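Grasp planner update from the Bridico cell

The picking software on the Bridico cell moved to a new release in January. The main change is in how the planner chooses between blocks that touch or lie across each other. The old version scored every grasp separately and took the best one, even when the block it wanted was pinned under another. The new one works out which block is on top first and only scores grasps on that.

Rawan Ghanem wrote the ordering step and ran it against 4,000 stored bin layouts before it went near the arm. It failed to find any order in 346 of them, mostly where blocks stood on end against a wall.
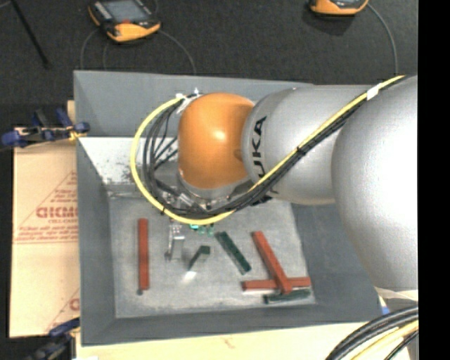 The KUKA arm over the bin, with red and dark green blocks on the floor and two of the red ones crossed.

Planning now takes 2 seconds per pick, which is slower than we would like. Widad Fakhoury is moving the collision check for the cables out of the main loop, and that should bring it down. She has also fixed the fault where the planner kept an old bin position after a restart.

The release is on the Clendia server under the usual login. Anyone still on version 6 needs to redo the camera calibration before switching over.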